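News from the bench: looking after the Stula cell

by Adesuwa Garba

A good many of you have asked how the Stula cell is getting along since we moved it over to computer work in March, and I keep promising to write something down, so I've finally made a pot of coffee and done it. For those who missed the last couple of newsletters, Stula is our two-arm cell at Findinton, the one that practices taking desktop PCs apart and putting parts back in. My share of it is the dull and (to me) very satisfying business of keeping it in shape, and I'd like to tell you how that goes, with apologies to anyone who only reads these for the lunch menu.

The first thing I look at every morning is the fixture plate. It's a flat gray plate with raised holders and slots on it, and it mounts straight onto the ribbed aluminum. If the plate has crept along the grooves, even by a hair, every position the arms have learned is off by that same hair, and then you spend the morning blaming the software. I push on each corner with my thumb, snug up anything that gives, and bring a gripper over slowly to see how it lines up with the holders. 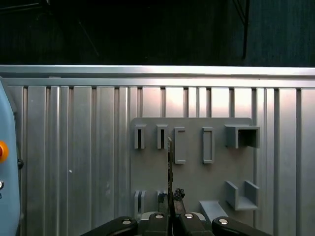 Fingers and screws

The fingers get the most wear, so they get the most fuss. The cell had logged 1,129 grips when I last wrote the number in the Brurer notebook (yes, we still use paper, and yes, I still like it!), and by then the screws on one finger had begun to back out a little. Now I check them with a hand driver every 191 grips, which happens to be one full run of our test routine. Please don't use the power driver on them. Dauda stripped one that way in the spring and was very gracious about ordering the replacements, but it took ten days for them to come and we all had to find other things to do.

While you're there, wipe the inside faces of the fingers with a dry cloth, and look at the edges under a good lamp. A nick you can barely feel with a fingernail is enough to make a thin part sit crooked.

Setting out the computer

The tower goes on its side on the slatted table with the side panel off, open side up, and the fixture plate next to it where an arm can get to both. I take my time over this part. Turn the case until its edge runs true with the slats, then tuck any stray cables back where you can, especially the ones that like to drift over the board. A drooping cable will catch a finger sooner or later, and I'd much prefer it was mine.

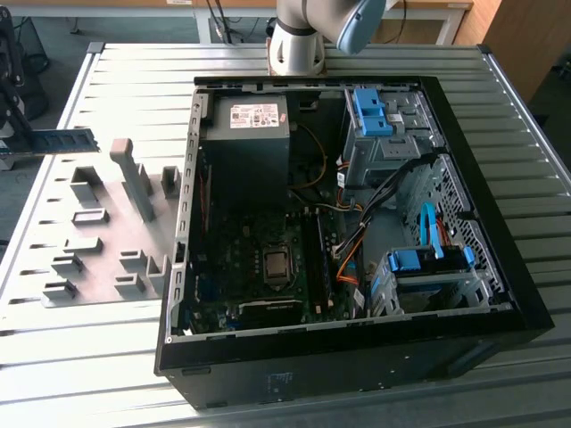 Once the case is square I walk the arms through the routine at low speed, one hand near the stop button, and listen. You get to know the sound of it after a while. A memory stick is a good first part to try, being light and flat and quick to show you if the grip is uneven. The whole check takes about 42 minutes if I don't stop to chat, and I nearly always stop to chat.

If you'd like to learn the morning check, come and find me before nine. The notebook lives in the top drawer with the hand driver, and I'd be very glad if both of them went back there afterward.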